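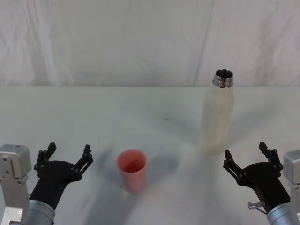 The pink cup and the bottle, both grippers open.

October 28, 2018

We meet in the old sewing room at the Flodham community college, which has good light and one working outlet. The club is called Kondholm, after the street two of the founding members lived on, and new people keep assuming it's a piece of furniture. I joined in March because the flyer said no experience needed. I had none, so at least one of us was telling the truth.

Our task this semester is pouring. One arm picks up the cup, the other picks up the bottle, and the bottle gets tipped over the cup until the cup has something in it. My niece could do this before she could say her own name. We have been at it for seven weeks.

The "something" is dry rice, by club vote. Water lost 12 to one, and I was the one. I thought water would be more honest. I have since swept up enough rice to feed a wedding, and I can report that I would vote for water again.

The bottle is the hard part. It's see-through enough to fade into the white cloth behind it, and our vision code is very easily fooled by that sort of thing. It finds the metal neck just fine, since the neck is shiny, and then it has to guess where the rest of the bottle might be. For a while it guessed that there was no rest of the bottle, and the right arm would go in high and confident and close its fingers on the threads. A suggestion to swap the white cloth for a dark blue one was made, seconded, and then argued about for an hour and ten minutes. The rules for the spring meet at Pornum say white table, white background. So the cloth stays. It could use an iron.

The cup, by contrast, is a dream. It's pink! There is nothing else pink anywhere near it. The left arm has grabbed that cup so many times that we now have a whole folder of it doing so, and people have started showing the folder to visitors as if it were the project.

I should say something about Yip. Yip is our planner, the piece of software that decides which arm moves when, and it was written by a student who graduated and left us 637 lines of code and 10 comments. One of the comments is "careful here." We have all been very careful there. We have no idea what it does. Last month I took it out to see what would happen, and both arms tried to go for the cup at the same time, like two relatives reaching for a restaurant check. I put it back.

My own job is the wrist angle on the pour. Too shallow and nothing comes out, too steep and it all comes out, and somewhere in between there's a setting where rice falls politely into a cup. I've found it twice. The first time I forgot to save it. The second time I saved it, and then someone moved the table.

We've put tape on the floor now - one strip per table leg, plus a note asking the quilting people to please leave it alone. The quilting people have written back, on the same note, asking us to please deal with the rice.

The entry fee for Pornum is $125 and it's due before the break. We paid it on the strength of the cup folder. Next session I get the first hour on the right arm, and I'm bringing my own broom.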